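Odds and ends tubs are back at the Hetton swap shelf

I've been nagging for this since September, so hurrah! The grey tubs are out again and it's the same happy muddle as ever.
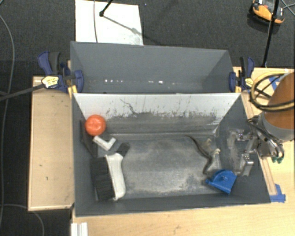
Piyumi Jayasinghe wants everything in them gone by the end of the month, and I've already got my eye on the scrub brush (mine's gone bald). There's a white pipe elbow too, if you're fixing a sink, and an orange-red ball that my dog would love. It's all free, though we do like a donation – last time we made roughly £93! Doors open at 2, so bring a bag.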